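Section 4. Before You Order: Sizing and Budget

Read this section before you sign a quote. The Zalto hand-held grippers are the easy part of the purchase. Most overspending happens on the things around them.

4.1 Count stations, then grippers

1. Decide how many tables will be in use at the same hour. Do not go by how many you would like to have.
2. Order one pair per table. A two-handed task ties up both grippers for the whole session.
3. Add spares only after 3 weeks of use. The Sperling price list suggests a spare pair per table from day one, and we have not seen a case for it.
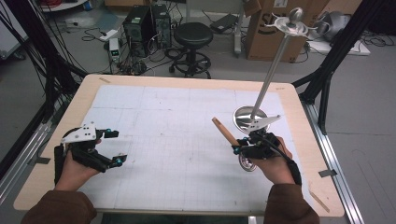 Figure 4-1. Two-handed work at a gridded table, metal stand in the right gripper.

4.2 Budget for the table

4. Measure the floor before choosing a frame. Leave at least 50 inches of clear depth behind the table for computers and cables.
5. Price cables, power strips and tape as their own line. Quotes tend to fold these into "installation," where you can't check them.
6. Set aside $158 per table for work surfaces. Covers and boards get marked up and will need replacing.

NOTE: The Ollus planning sheet assumes 70 percent of working hours are productive. Plan on about half until you have your own log.

4.3 Try your own objects first

7. Ask for a loan pair and bring the items you mean to handle. Include thin handles, wire and polished metal. Vendors like to demonstrate with foam blocks.
8. Try a hold near one end of a long object as well as at its middle. A spoon makes a cheap test piece.
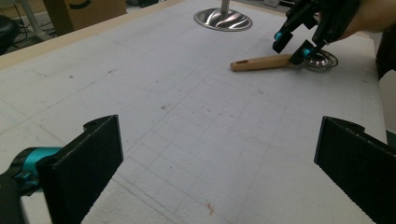

9. Write down every dropped or slipped item, and attach the list to your purchase request.

CAUTION: Do not accept a payload figure in place of a trial. It says little about grip on a smooth or narrow part.

4.4 Service plans

10. Skip the Fundasov extended plan in the first year unless the quote names the parts it covers. Ask again in September, when the plans are repriced.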